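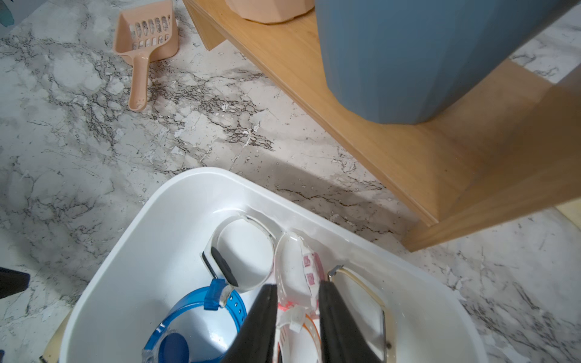

第四章 配件的清洗、复装与存放

4.1 适用范围

本章适用于Trivell系列小型宠物寄养单元所附的塑料配件，包括饮水盘、食盆托架、环形卡圈、透明罩圈、防滑垫及各类卡扣。单元箱体、通风格栅和照明组件的维护方法见第五章，不得按本章所述方法浸泡或冲洗。

本章供寄养机构、动物诊所及学校饲养室的日常管理人员使用。首次操作前，应通读第一章“安全须知”，并确认所持手册版本与箱体背面标签所示的型号系列一致。型号系列不一致时，请向Rutkowska配件服务处索取对应版本。

4.2 操作前的准备

1. 将动物转移至备用单元，关闭备用单元的门扣，并在登记牌上注明转移时间和经手人姓名。

2. 切断单元电源，拔下电源插头。插头应悬挂于箱体侧面的挂钩上，不得置于地面或水槽边缘。

3. 准备以下用品：
清洗用塑料盆；
中性洗涤剂；
软毛刷及细口刷；
不掉毛的擦布；
量杯；
防水手套。

4. 检查排水口是否通畅。排水缓慢时，应先清理滤网再行操作。

注意：不同单元的配件应分批清洗。寄养期间曾出现皮肤或消化道症状的动物，其所用配件应单独装盆，并在盆外贴附黄色标签，直至消毒完成。

4.3 配件的拆卸

1. 打开前门，将饮水盘水平抽出。盘内余水倒入水槽，不得倒回储水瓶。

2. 双手握住环形卡圈两侧，向外轻压卡扣，待卡扣脱离槽位后沿轴向取下。卡圈应在无明显阻力的状态下脱出。如遇卡滞，请检查槽位内有无毛发或饲料残渣，清除后重试。

3. 取下透明罩圈。罩圈边缘较薄，取放时应托住底部，避免单手捏持边缘。

4. 防滑垫若与罩圈或托架粘合固定，不必拆下，可随主体一并清洗。可拆式防滑垫应从一角缓慢揭起。

5. 将拆下的配件放入塑料盆。较重的配件置于盆底，透明件置于上层。

小心：禁止使用螺丝刀、刀片或其他金属工具撬动卡扣。由此造成的断裂不在保修范围之内。

4.4 手工清洗

1. 在盆内注入温水，水温不得超过42摄氏度。应以温度计测量，不得凭手感判断。

2. 按洗涤剂标签所示比例加入中性洗涤剂，搅匀。禁止使用含研磨颗粒的清洁膏、丙酮、稀释剂及含氯漂白剂原液。

3. 将全部配件浸没于洗涤液中，静置15分钟。

4. 用软毛刷清洁配件的外表面和内表面，用细口刷清洁槽孔、卡扣根部及接缝。透明件只可使用擦布或软毛刷，不得使用百洁布。

5. 水垢较重时，可将食用白醋涂于水垢处，待水垢松动后刷净。不得以硬物刮除。

6. 倒去洗涤液，用流动清水逐件冲洗，至无泡沫、无滑腻感为止。

注意：储水瓶应单独清洗。瓶内注入400毫升清水，旋紧瓶盖，上下摇动后倒出，反复进行至倒出的水清澈为止。瓶盖密封圈应取下冲洗，并在当天装回。

4.5 消毒

配件须在清洗干净之后方可消毒。表面附着污物时，消毒液的作用会受到影响。

1. 选用标签注明可用于动物饲养器具的消毒剂，并按标签规定的浓度配制。配制须在通风处进行，操作人员应佩戴手套。

2. 将配件完全浸入消毒液。作用时间以消毒剂标签为准，自最后一件配件浸入时起计。

3. 作用时间届满后，用清水充分冲洗。与动物口鼻接触的配件应再冲洗一遍。

4. 将用过的消毒液按所在地规定处置，不得与其他清洁用品混合倾倒。

警告：严禁将含氯消毒剂与酸性清洁剂（包括4.4第5步所用的白醋）混合使用。两者混合会释放有毒气体。使用过白醋的配件，须彻底冲洗后方可进入消毒步骤。

4.6 干燥与检查

1. 将配件倒置于沥水架上，彼此留出间隙，自然晾干。沥水架应远离暖气、烘干设备和直射阳光。

2. 配件完全干燥后，在充足光线下逐件检查下列各项：
卡扣有无裂纹、发白或变形；
环形卡圈能否保持正圆，平放时有无翘起；
透明罩圈有无划痕、雾化或缺口；
防滑垫有无翘边、脱胶或被啃咬的痕迹；
槽孔内有无残留物。

3. 发现裂纹、缺口或锐边的配件应立即停用，放入标有“待更换”字样的容器，并填写附录二所列的更换申请表。

4. 轻微着色不影响使用，可继续安装。着色部位如伴有粗糙感或异味，应按停用处理。

小心：请勿使用胶水修补与食物、饮水接触的配件。

4.7 复装

复装应按拆卸的相反顺序进行。

1. 确认箱体内壁已擦净并干燥，通风格栅已关闭。

2. 将透明罩圈对准底座槽位，平稳放下。带有防滑垫的一侧朝向底座。

3. 将环形卡圈套入，使卡扣与缺口对正，均匀下压，直至听到“咔”的一声。随后沿圆周轻推卡圈，确认各处均无松动。

4. 推入饮水盘，使盘的后沿与限位块接触。

5. 安装储水瓶。瓶口朝下插入后，观察盘内水位上升并自行停止。水位持续上升的，应取下储水瓶，检查密封圈是否装反或遗漏。

6. 接通电源，待指示灯转为常亮后，方可将动物移回。

注意：更换新卡圈后，首次装入时阻力可能较大，属正常现象。仍应以双手均匀施力，不得敲击。

4.8 清洗周期

各类配件的清洗周期按下列要求执行。机构内部另有更严格规定的，从其规定。

饮水盘：每日清洗，每周消毒。
食盆托架：每日擦拭，每周清洗。
环形卡圈及透明罩圈：每周清洗，更换寄养动物时消毒。
防滑垫：每周清洗；受粪尿污染时随即清洗。
储水瓶：每日换水，每周清洗。

八月及其他高温时段，饮水盘和储水瓶的清洗次数应增加一倍。Gillolport地区的用户因当地水质偏硬，宜在每次清洗时检查饮水盘出水口的水垢情况。

4.9 存放

1. 暂不使用的配件应在完全干燥后装入带盖的容器或原包装袋，并注明所属单元的编号。

2. 容器应存放于离地80厘米以上的层架上，避免与清洁剂、饲料同层放置。

3. 容器之上不得堆放重物。透明罩圈应立放或以软布隔开，不得相互套叠。

4. 长期存放的配件，在重新启用前应按4.4和4.5的要求再次清洗和消毒。

4.10 常见问题及处理

现象：卡圈装入后转动。
处理：卡扣未完全进入槽位。取下后检查槽位有无残渣，重新对正装入。卡扣已变形的，更换卡圈。

现象：透明罩圈干燥后出现白色斑点。
处理：多为水垢。以擦布蘸少量白醋擦拭，再用清水冲净并晾干。斑点不能去除且表面粗糙的，更换罩圈。

现象：防滑垫一角翘起。
处理：可拆式防滑垫，清洁底面后重新压紧。固定式防滑垫，应停用并连同主体申请更换。

现象：饮水盘漏水。
处理：检查单元是否放置水平，再检查盘体有无裂纹。单元的调平方法见2.3。

现象：动物移回后拒绝饮水。
处理：取出饮水盘，用清水重新冲洗，确认无洗涤剂或消毒剂气味。情况持续的，应更换备用饮水盘，并咨询兽医。

4.11 配件更换与联系方式

更换配件应使用Brustlow公司供应的原装件。非原装卡圈的尺寸可能与槽位不符，安装后存在脱落风险。

申请更换时，请提供下列信息：单元型号、序列号、配件名称、损坏情况说明及机构名称。序列号位于箱体背面标签的下方。损坏配件在申请获得答复前应予保留，不得自行丢弃。

本章由技术文件负责人Celina Kurek审定，修订日期为2021年12月24日。此前各版本中关于配件清洗的内容同时废止。

单元箱体及电气部分的维护，请继续阅读第五章。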